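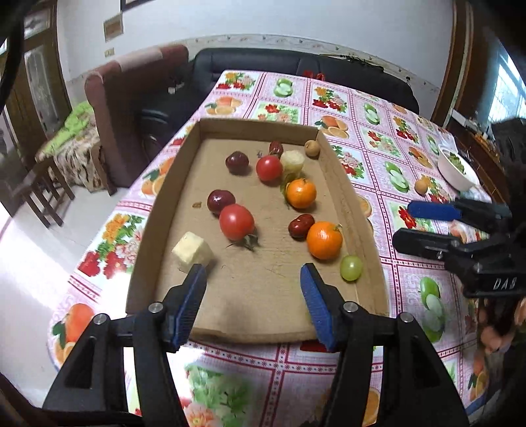 Desperdício de fruta na cantina da Escola Secundária de Gonero

Relatório de projeto, maio de 2022

Tempo de leitura: 2 min

O nosso grupo quis saber quanta fruta fica por comer ao almoço. Durante quatro semanas pesámos os restos dos tabuleiros e perguntámos aos alunos o que tinham escolhido para sobremesa. Recebemos 416 respostas ao inquérito, de um total de 742 alunos.

A fruta mais rejeitada foi a maçã, sobretudo quando vinha inteira. Os alunos do 7.º ano queixaram-se da falta de tempo, porque o segundo turno tem só 37 minutos para comer.
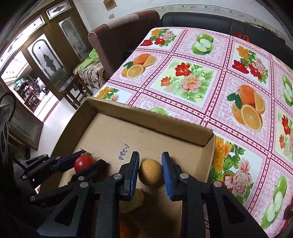
A fruta cortada teve menos sobras, mas escurece depressa e tem de ser preparada na própria manhã. A empresa Windetti, que fornece a cantina, disse-nos que isso ocupa mais uma pessoa na cozinha.

Em dezembro já tínhamos feito uma pesagem de teste, que não entrou nos resultados porque a balança estava mal regulada.

Propomos servir maçã cortada duas vezes por semana e pôr a fruta no início da linha, antes do prato. A direção aceitou experimentar a segunda medida no próximo período.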